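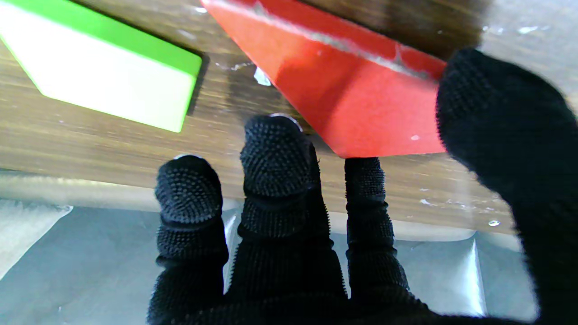
CLAIMS DESK

The bell that was supposedly silenced

Every few months somebody forwards me the story of the Tollus bell, and the story has always grown since the last time. The version going around this fall has the bell as a machine. It was cast 800 years ago in the hill town of Illurlow, the story goes, by founders who knew how to tune metal to the human heart. When it rang, fevers broke and quarrels stopped. The authorities got scared, had it melted down, and replaced it with a bell tuned to keep people tired and obedient. All the bells you hear today are supposedly copies of that second one.

I like bells. I grew up under one, and I'd be glad to hear that a good one could fix my back. So I spent most of the summer trying to find out where this came from, and I got a lot less than I was promised.

Start with the founding document. Everybody who repeats the story points to the Öztürkmen manuscript, which is said to list 13 sacred tones and the recipe for the metal. I asked four different websites where the manuscript is kept. Two didn't answer. One told me it was in private hands. The last sent me a link to the first one. What gets passed around online is a typed English summary with no original text beside it, no page numbers and no translator's name. It uses the phrase "vibrational frequency" twice on the opening page. That would be quite a thing for a medieval bell founder to write, as would giving the tones in hertz, a unit that came along a good deal later than he did.

Then there's the melting down. The summary says the bell was destroyed by decree. Fine, bells were melted all the time. They cracked, or a war came along and somebody wanted cannon. A bell disappearing from a tower is about as suspicious as a roof being replaced. To make it sinister you need the decree, and the decree is missing too. The believers' answer is that of course it's missing, they destroyed it. You can prove anything at all with that.

I also tried the physics, with help from Santosh Bhardwaj, who tuned bells for a living and was patient with me on the phone. A big bell doesn't give off one clean note. It gives off a whole stack of them, some of which don't agree very well, and the note you think you hear may not be among the strong ones. They fade at different speeds. The sound changes with the clapper and where you stand. So when a website says the Tollus bell rang at one exact healing frequency, to two decimal places, I'd like to know which part of the sound they mean, and who was standing there with an instrument to measure it.

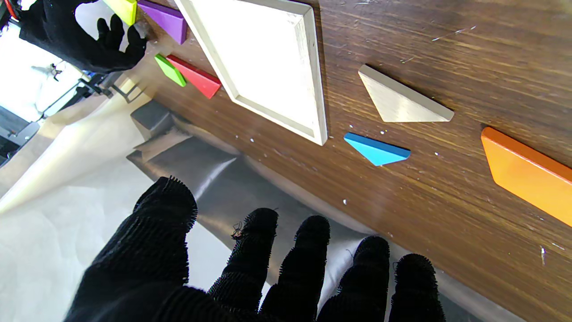
Pramila Semwal thinks I'm being stingy about all this. She wrote after my note in the last issue to say that she has sat next to a large bell while it was rung, that she felt it in her chest and teeth, and that she went home calmer than she had been in weeks. She doesn't care about the manuscript. She wants to know why I'm so sure that sound can't do something to a body when she felt it do something to hers.

I'm not sure of that, and I don't doubt her. Low, loud sound shakes things, and you are one of the things. Sitting still for half an hour while something beautiful happens will calm plenty of people down. Where I get off the bus is the next stop, where feeling calmer becomes proof that a lost science was stolen from us by kings. Her good afternoon doesn't need the kings.

And somebody is selling tickets at that next stop. A company called Trorisico offers what it calls a home resonator, "attuned to the original Tollus signature," for $700. I wrote and asked how you attune something to a bell that no longer exists and was never recorded. The reply said that the signature had been recovered through "deep listening." I asked who did the listening. I was offered a discount.

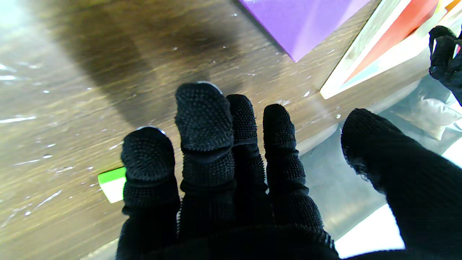 A gloved hand, fingers spread, over a tabletop.

I did ask to borrow one of the resonators for a simple test. Put it behind a curtain next to an ordinary metal bowl, strike one or the other, and have people say how they feel without knowing which they heard. It's cheap and it takes an afternoon. Trorisico said that doubt in the room interferes with the field. Maybe so, but then I'd expect the silenced bell to have had trouble with those frightened authorities too, and they're supposed to have been standing right under it.

The one solid thing I turned up came from Olga Caldeira, who sent me a scan of a travel pamphlet with a paragraph on Illurlow. It mentions a bell with a "sweet and restful voice," much missed by the older people in town. No decree in it, no tones, no heart. I can't swear that this is the seed of the whole business — the pamphlet carries no date — but it reads to me like the kind of sentence
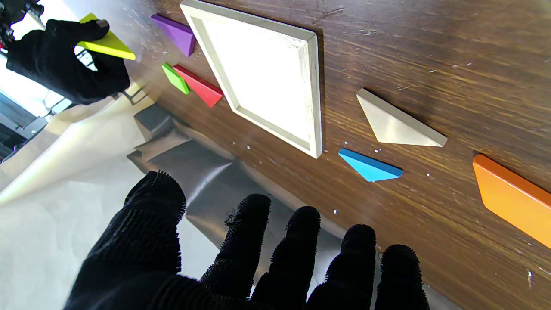
that gets copied and improved until the sweet voice is a medical device. If an older source exists I'd still like to see it, and I mean the thing itself, or a photograph of it, with the name of whoever holds it.

Dinesh Mathur has asked whether I'd print a correction if the manuscript turned up. Yes, at the top of the page, in bigger type than this. He has promised to keep asking around among the collectors he knows, and I've promised him that I'll read whatever he finds before I roll my eyes at it.

Meanwhile, if you've bought a resonator and you like the sound, keep it and enjoy it. If you've bought one in place of seeing a doctor, please go see the doctor. And if you've bought one and would lend it to me for a weekend in November, write to the usual address. I have the curtain and the bowl already.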